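Sadorby is a knitting school and yarn workshop on Dalgleish Street. We teach hand knitting, machine knitting and mending to adults, and we sell the yarn we teach with. Most people who come to us have never held a needle. Some come with a sweater that needs a new elbow.

## How we started

Josée Sutherland opened the school with 3 secondhand knitting machines and a room above a hardware store. The first course was a hat course, and it is still the one most people take first. Tove Lykkegaard joined a year later to teach mending and now runs the workshop side. We moved to our present building in June, when the lease upstairs ran out. 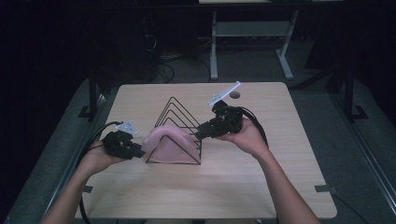
*Pink cloth over a black wire rack, on one of the light wooden tables.*

## What we teach

Beginners learn to cast on, knit, purl and bind off. After that you can choose:

- **Hats and ribbing.** Knit one, purl one, and how to decrease at the crown without leaving holes.
- **Fuzzy yarns.** Mohair and brushed alpaca are hard to unravel, so we ask you to finish the hat course first.

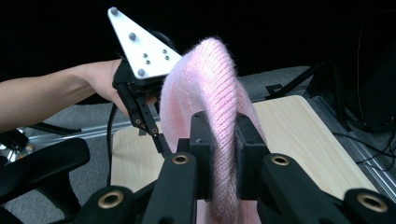
- **Mending.** Darning, Swiss darning and picking up dropped stitches. Bring your own piece, washed please.
- **Machine knitting.** Taught in pairs. You need to book this one early.

Each course has 17 hours of teaching. Needles are lent for the length of the course, and yarn is extra.

## Our yarn

We carry 70 shades in two lines. Bravora is a plain wool that stands up to being ripped out and knitted again. Direll is lighter and softer, better for scarves than for socks.
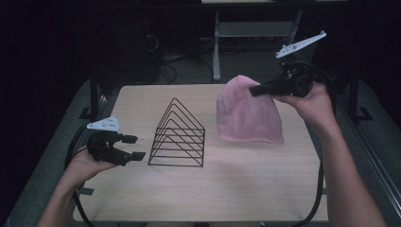

Both lines are wound here in the workshop, and you can buy leftover skeins by weight from the bins next to the door. If you need a dye lot matched, bring the label or a short length of the yarn and ask for Tove.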